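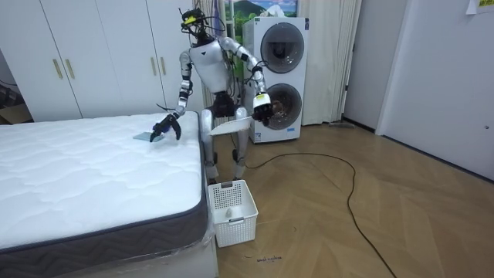
Sunday, September 16, 2018

Mattress surface care, cover cloth trials, continued from the March notes.

Mattress: quilted white top, wavy stitch, dark gray side border with a chevron weave, light piping at the top seam. Plastic wrap left on around the lower side for now. No sheet, no topper. Base is the white one.

Purpose today was to settle the order of work for the top panel before the guest room set goes back together. Kári Bjarnason wants one written method that covers both the Vurero and the Toltivow covers. I doubt one method will do, but the first half can be shared.

Method as run:

1. Dry pass. Scraper held low, short strokes along the stitch lines. Strokes across the stitching catch on the raised parts and push lint into the channels.
2. Cloth pass. Cloth laid flat, pressed and lifted. No rubbing. Start near the edge and work toward the middle.
3. Wait 40 minutes, window open.
4. Second dry pass, lighter.
5. Weigh the lint on the small scale. Used cloths go in the basket, then to the washer at the end of the session.

Solution was 200 ml water with the Pradham concentrate at the weaker of the two strengths. The stronger one left a faint ring on the offcut in March and I have not gone back to it.

Results. The first dry pass took up most of what came off. The second gave too little to weigh. The ring did not come back on the offcut after 24 hours – checked under the desk lamp and again in daylight. The piping holds dust at the fold and the scraper is too wide for it. A soft brush would do. The one from the Havlíček kit is missing from the drawer.

Pressing near the edge needs a lighter hand than the middle. The panel gives more there and the cloth creases, which leaves a line of extra moisture. Noted for the write-up.

Washer: cloths on the short cycle, no softener. Softener makes them shed. Dryer on low. Do not mix with towels.

Open points:
– Side border not tested. The weave is coarser than the top and may need its own cloth.
– Scale reads off after being moved. Check against the 100 g weight before the next run.
– Ask Kári whether the wrap stays on until delivery. If it comes off, the border test can go first.
– Replace the brush.

Next run: Toltivow cover, same order, same strength, new cloths.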